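Sharps return program

A sharps return program is a service that collects used needles, lancets and syringes from people who treat themselves at home. It is separate from the waste service of a hospital or clinic, which is usually covered by other rules. Programs of this kind are run by pharmacies, health districts or waste firms, often under a shared contract.

Background

Home injection became common with the spread of insulin pens and later of other drugs taken by self-injection. Used needles placed in household trash can injure sorting staff, and loose lancets are hard to remove from recycling lines. Early programs relied on patients bringing filled jars to a clinic. Later ones issued a rigid container with a locking lid, to be returned when filled to the marked line.

Operation

A typical program has 2 container sizes, a small one for travel and a larger one for the home. The container is handed out at a pharmacy counter and returned to the same counter or to a locked drop box. Staff do not open returned containers. Each is placed in a lined outer carton, logged by weight and held for pickup. Items that are not sharps, such as inhalers and blister packs, are normally refused and sent to a medicine take-back service.
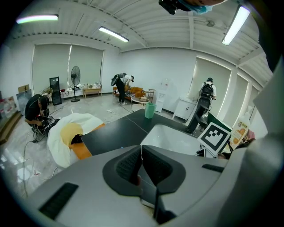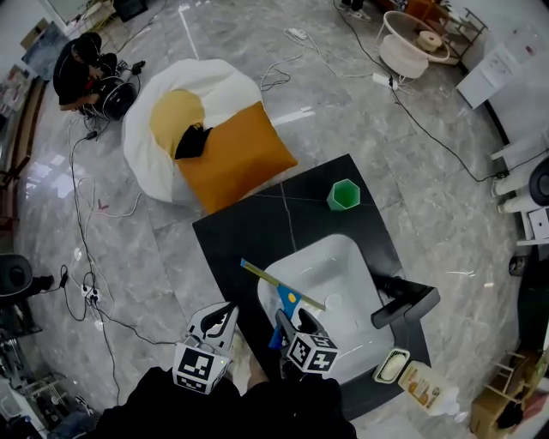 The Warelness program

Warelness is a regional program that began as a trial in January with 500 containers supplied by the firm Mühlbauer. The trial was planned by Leonie Görtz, a pharmacist, who also wrote the counter instructions. A second order of 1,000 containers followed. By 2020-03-28 the program had logged 3,115 kilograms of returned material, including cartons - the net weight of the sharps was not reported. Transport is handled by Zumetti under a separate agreement.

Treatment

Collected sharps are either burned at high temperature or treated with steam and then shredded. Steam treatment uses less fuel but leaves a residue that must go to landfill. Containers made for single use are destroyed with their contents. Reusable types are emptied by machine, washed and returned to stock.

Limits

Return rates are difficult to measure, as patients fill containers at different speeds and may keep one for many months. Weight records do not show how many needles were collected. Rural users may live far from a drop box, and mail-back kits cost more per container than counter return.

See also

Medicine take-back
Needlestick injury
Medical waste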